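The glue had gone off in its pot again, so I made a cup of tea and pretended that was what I'd meant to do all along.

I should say I only joined the Gimcombe quilting swap because my sister-in-law did, and then she dropped out after a fortnight with her wrists, and I was left holding a bag of her scraps and a place on the list. I don't even quilt. I make boxes - little covered ones, with lids that fit if you're lucky - and I'd asked whether a box would do and the woman on the phone said yes, if there was fabric on it. So there I was in May with the window open and a pair of scissors that had been used on wrapping paper (not by me), trying to cover a box for somebody I'd never met.

All I had to go on was the card. You fill one in when you join and it gets passed to whoever is making for you. Mine said "blues, no lace, nothing with cats". Hers said, in very small writing, "anything from Wirner".

Well! I didn't know what Wirner was. I thought it might be a shop, then I thought it might be a person, and I spent a whole evening looking in my sister-in-law's bag as if there'd be a label. And there was, in a way. Right at the bottom, folded inside a pillowcase, was a strip of cotton with the name printed down the selvedge. Wirner Mill. Brown leaves on a sort of mustardy ground, the kind of thing my nan had for curtains and I used to pick at during her afternoon sleep.

I rang the number on the swap letter and asked about it. The mill was over at Stinell, I was told, and it shut when I was still at school, and people do collect the cloth now, the leaves especially. There was one man with 4,000 pieces of it in his garage. I said I had one strip and it wasn't wide enough to go round a box. There was a bit of a silence and then she said, make a smaller box.

So I did. I cut the board down and then I cut it down again, and the lid went wrong twice, and by the end it was about big enough for a thimble and possibly a button, if the button was polite. I lined it with a scrap of yellow felt. I didn't trim the selvedge off. I turned it so the name ran round the inside of the rim, where you'd only find it once you'd got the lid off, and I was so pleased with that I walked up and down the landing.

The stamp cost more than the board.

I heard nothing for weeks, and I'd begun to think she'd wanted a proper quilt like everyone else was getting. Then a parcel came with Kandasamy on the back, which was the name on the card, and inside was a cushion in five different blues and not a cat on it. There was a note pinned to the corner. She had worked at the mill for 2 summers, it said, on the folding table, and the leaves were the last thing they ran before she left. She kept her spare hearing aid battery in the box. Did I have any more of it, even a thread?

I went back upstairs and tipped the whole bag out on the bed. 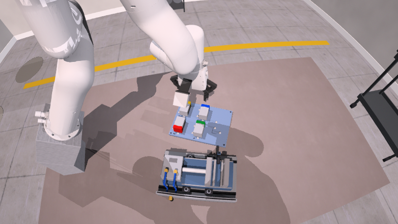
*White robot arm above a brown-pink mat, gripper fingers apart.*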